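Nirolstead Household Textiles Project
Progress report to the Pacheco Fund, Nov 5, 2025
Prepared by Julián Sotomayor

Work package 3 covers the folding and stacking of mixed household clothing. The target for the grant period is 2000 items. To date, 737 have been logged. Sorting was completed first, and folding of heavier pieces, mainly denim, is under way.
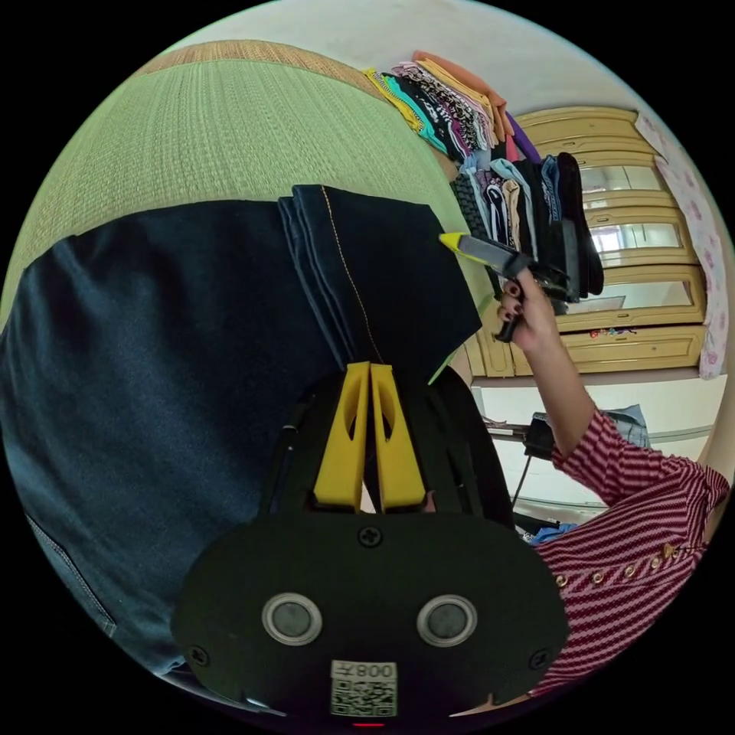

Jeans remain the slowest category. Thick waistbands make the fold uneven, and a stack with several pairs in it leans. The current procedure is to fold lengthwise, flatten the seat, then bring the hem to the waist. Dark garments are laid out flat on the tatami before folding -- creases are easier to find on a firm surface.
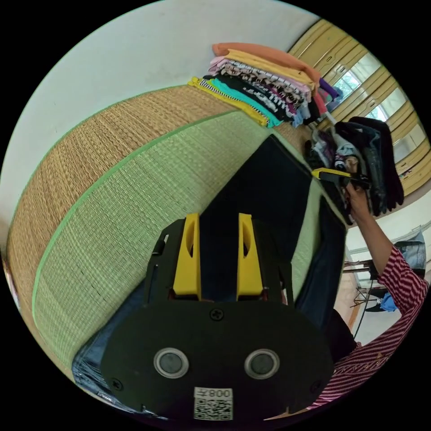
Stacks are kept at the far end of the mat and mix colors and garment types. Separation by color was dropped from the procedure at the Movavside review; it added handling time and had no effect on fold quality.

A further 300 items are scheduled for December. The Fimeo storage boxes have not been delivered, and that budget line is unspent. No change to the end date is requested.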